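Speaker notes: The Bedside Table and the Small Bedroom

Talk for the home furnishing evening class, Mar 8, 2022
Speaker: Aroha Dunstan
Slides: Abelardo Ticona

Before starting

Check that the remote works from the back of the room. Hand out the worksheet at the break, not before, or people read it while I talk. Water on the left side of the lectern.

Slide 1 – Title

Good evening and thank you for coming. My name is Aroha Dunstan. I repaired furniture in a shop for a long time and now I mostly help people decide what to keep when they move to a smaller place. Tonight is about the bedside table. It is a small subject but it comes up in nearly every house I visit.

Ask: who has a bedside table with a drawer they have not opened this month? Wait for hands. Move on.

Slide 2 – Where the talk comes from

Last June Abelardo and I finished a survey for the Parsa housing group. We sent a form to tenants and got 211 back. We asked what was on top of the bedside table, what was in it, and what they reached for at night. The answers listed 1,714 items between them. We left out anything people wrote down as "junk" or "stuff," because we had no way to sort it.

Say clearly that this was a form and not an inspection. People wrote down what they remembered. I would expect the real drawers to hold more.

122 of the forms said the top was "too full" or words close to that. Very few said the drawers were too full. That is the main point of the first half, so say it twice. The top fills up and the drawers get forgotten.

Slide 3 – What people reach for

Phone, water, glasses, lamp switch, tissues, medicine. The order changes with age but the list stays much the same. Leave this slide up while people write it down.

A few people wrote "the cat." Abelardo kept that in. Do not spend time on it.

Slide 4 – A three-drawer nightstand

Leave this up for the next two sections. I want people to look at the drawers while I talk about how to use them. 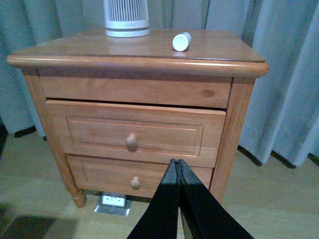 Slide 4. Pine nightstand, three drawers, middle one slightly open.

Start with the top drawer. On this one it is shallow and has a plain front with no knob to be seen. A shallow drawer suits flat things: reading glasses in a case, a notebook, a charging cable, a pen. If you stand things up in a shallow drawer they catch on the frame and you end up pulling the whole piece toward you. I have repaired a lot of drawer fronts that were loosened that way.

Middle drawer. Round knob in the center of a paneled front. I tell people to make the middle drawer the working drawer. You can find a center knob in the dark without feeling along the edge. Medicine that is safe to keep by the bed, tissues, hand cream. If children visit, the medicine goes somewhere high and locked, and I will repeat that at the end.

Bottom drawer. Spare pillowcase, winter socks, things for guests. You have to bend for it, so do not put anything there that you need at night.

Point to the front edge of the top. It is thick and rounded and it hangs out over the drawers at both sides. A rounded edge is kinder to a hip or an elbow in a narrow room. The overhang does add to the width, and people who measure only the drawers get caught out. Measure the top, at its widest.

Slide 5 – The top surface

Back to the survey. The top is where things land at the end of the day. My rule is one thing that stands up at the back and one clear space at the front for a glass of water. Keep small items off the open surface if they can roll. Caps, pill bottles, lip balm. They go behind the bed and stay there until you move.

If people ask about trays: yes, a small tray is fine. Pick one with a low rim. Abelardo likes a saucer from the kitchen and I have no argument with that.

Varnish. Shiny varnish shows rings and dust. Wipe it with a cloth that is barely damp and then with a dry one. Skip spray polish for everyday cleaning. Put felt under anything heavy. For hot cups use a coaster, and not a paper one.

Anything electrical on the top needs its cord run down the back and not across the front. If the appliance has vents or slots, leave them open. Do not hang clothes over it and do not stack books against it. Read the leaflet for the clearance.

BREAK – ten minutes. Hand out the worksheet.

Slide 6 – Drawers that stick

Most of the repair questions come here. Pine moves with the weather. A drawer that runs well in winter may bind in a humid summer. Before anyone gets out the sandpaper:

Take the drawer out and empty it.
Look for shiny rubbed patches on the runners and the lower edges of the sides.
Rub those patches with plain candle wax.
Put the drawer back and try it empty, then full.

If it still sticks after that, sand lightly on the rubbed patches only. Go a little at a time. You can't put wood back.

A drawer that never quite closes is a different problem. Often something has dropped behind it. Take out the drawer below and look up with a flashlight. At the Brolance flats I found a library card and a whole pair of tights back there.

Loose knobs: most are held by one screw from the inside. Tighten by hand. If the hole is worn, a sliver of wood and a drop of glue will usually fill it. Let it dry overnight.

Slide 7 – Height and legs

The top should be level with the mattress or a little above it. Sit on the bed and let your arm drop to the side. If you have to reach down for water, the table is too low.

Legs make it easier to sweep underneath. On turned legs, wipe the grooves with an old toothbrush. Check for wobble by pressing on one front corner and then the other. On a carpet the wobble may be the carpet – try it on a hard floor first.

Slide 8 – The worksheet

Go through it together. The worksheet has 2 columns, "night" and "not night." Everything on or in the bedside table goes in one of them. Whatever is in the second column can leave the top tonight.

Give them five minutes. Walk around. People will want to talk about their own tables and that is the useful part, so don't cut it short.

Questions I usually get

Should both sides of the bed match? Only if you want them to.

Can I paint pine? Yes. Clean it, sand it dull, and use a primer that blocks knots or the knots will show through the paint in time.

Is it safe beside a crib? Ask me after. It depends on the weight and whether it can be fixed to the wall.

Close

Repeat the point about medicine and visiting children. Thank the Nalero center for the room. Next month's talk is Abelardo's, on linen closets. Sign-up sheet is by the door, and please put the chairs back against the wall.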